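4. Setting Up Your Sorting Station

Now that your Jinurden home recycling kit is unpacked and you've had a chance to look everything over, it's time to find it a place to live. Please don't rush this part. A station that's in a handy spot gets used every day, and one that's tucked behind the lawn mower mostly collects cobwebs (we speak from experience!).

Before you start, clear a patch of floor or a sturdy bench and have the bag of fittings close by. You'll need a Phillips screwdriver and a damp cloth.

1. Choose a level spot within easy reach of the kitchen, out of direct sun if you can manage it. Leave 16 inches of open space in front so the lids can swing all the way up.

2. Wipe down the wall or bench where the frame will sit and let it dry.

3. Stand the two side rails upright and join them with the cross bars. Put all 4 long bolts in loosely first, and only tighten them once the whole frame is standing square. It's a bit like putting a bed together, and a second pair of hands is very welcome here.

4. Hang the bins on the rails with the handles facing you. You'll feel each one settle into its notch.

5. Slide the label cards into the lid pockets. Most families we hear from like plastics on the left, paper in the middle and metal on the right, but do whatever suits your household and your town's collection rules.

CAUTION: Do not load the frame with more than 80 pounds in total. Never let children climb on the rails or hang from the lids.

NOTE: If you bought the Ravberg wall bracket, fit it before step 4. Its own leaflet covers the different kinds of wall anchors, so please keep that with this guide.

4.1 Getting Things Ready for the Bins

A little care at this stage saves a lot of smell in July, so here's the routine we suggest.

1. Empty bottles completely and give them a quick swish with cold water.

2. Squeeze the air out of plastic bottles before you drop them in. You'll fit a good many more in each bin that way, and you won't be walking out to the curb so often.

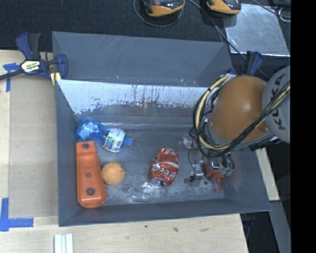 3. Check whether your town wants caps left on or taken off. This varies more than you'd think, even between neighboring towns, so a quick look at the collection calendar is worth the trouble.

4. Keep batteries, light bulbs and anything with a cord out of the bins altogether. These need to go to a drop-off point.

CAUTION: Broken glass should be wrapped in newspaper and kept apart from everything else. Wear gloves when you handle it.

NOTE: The bins can be washed with warm water and ordinary dish soap. Leave them upside down for 20 minutes to drain before hanging them back up. Please avoid bleach, as it dulls the finish and can loosen the Bako odor strip under the lid.

When the frame feels steady and the lids open freely, you're ready to go on to Section 5, Replacing the Odor Strip.

Last updated: 31 January 2020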